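3. Floor Cleaning With Long-Handled Tools

3.1 Setting and materials

The floor task was the second of the four household tasks in the study. It was set in the Deltuma room, which has large square ceramic tiles with thin grout lines and ordinary furniture left where it normally stands. The tools were a broom with a thin handle and a dustpan on a long pole, so that the pan can be placed and held without bending down. Views of the task and the room are given in Figure 2.

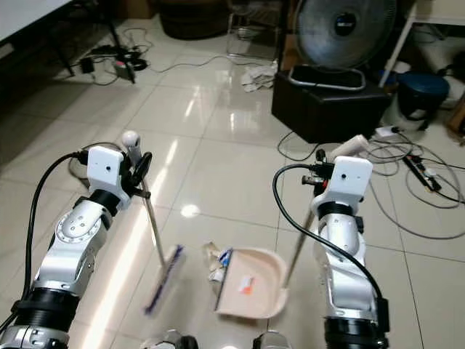
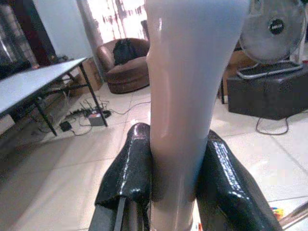 Figure 2. Floor task, Deltuma room. Top: broom and long-handled dustpan in use, with paper scraps in the pan. Bottom: part of the room, with a white folding table, a power strip and cables on the floor, a cardboard box by the wall and a round brown armchair.

3.2 Debris

We used light, dry household debris of the kind that collects near a desk or a kitchen counter. Most of it was paper: crumpled sheets, torn labels and pieces of printed wrapper. We left out crumbs and dust in this part of the study because their removal is hard to judge by eye on a shiny tile. They are treated separately in Section 5.

Paper behaves differently from dust under a broom. A crumpled piece stands up from the floor and is caught by the bristles at almost any angle. A flat piece can stay put while the bristles pass over it, and it sometimes needs a second stroke from the other side. For this reason each batch contained both kinds. The pieces were scattered by hand from waist height and were not moved again before sweeping began.

A total of 400 trials were recorded, 200 with the long-handled dustpan and 200 with a short hand-held pan. The same broom was used for both.

3.3 Procedure

Each trial had three stages. In the gathering stage, the scattered pieces were brought together into one pile. In the placing stage, the dustpan was set flat on the floor with its lip toward the broom. In the loading stage, the pile was swept over the lip and into the pan. A trial ended when no piece larger than a thumbnail was left on the open floor, or when 500 seconds had passed.

The order of the stages was not fixed. In many trials the pan was put down first and the pieces were swept straight toward it, which shortened the gathering stage but often required the pan to be shifted once or twice. We noted each shift as a separate event and did not count it as an error.

Pieces that came to rest on the lip of the pan were scored as collected if they stayed there when the pan was lifted. Pieces that dropped back to the floor were scored as left behind, even if they were picked up by a later stroke.

3.4 Furniture and obstacles

We did not clear the room for the task. Table legs, chairs and cables on the floor are a normal part of sweeping at home, and a test on bare tile says little about them. Thin table legs caused few problems, as the broom head could be turned and drawn out along either side. Cables were more trouble. Flat pieces of paper slid under them and could not be reached with the bristles unless the cable was moved.

Debris that fell under the table was handled by pulling it out into the open before the pan was placed. Setting the pan under the table was allowed, but the long pole met the table edge and had to be tilted low, which raised the lip off the tile. With the short pan this did not happen.

3.5 Observations

Across all trials, 639 pieces were scored as left behind on the first loading stroke. Flat pieces made up the larger share in both conditions. Most were stopped at the lip, where they either slid underneath or folded against the front edge. A slower stroke with the bristles pressed down moved them over the lip more often than a quick one.

Grout lines had a smaller effect than we expected. They are shallow on this floor, and only the smallest scraps lodged in them. The angle of the pan mattered more. When the pole was held too upright, the back of the pan rocked and a gap opened at the front. When it leaned well back, the lip stayed down but the pan was easily pushed away by the broom.

The two pans also differed in how they were emptied. The short pan could be tipped directly into a bin. The long-handled pan had to be kept level on the way there, and light paper was lost from it in several trials. These pieces were scored under transport and are reported with the Golen room results in Section 4.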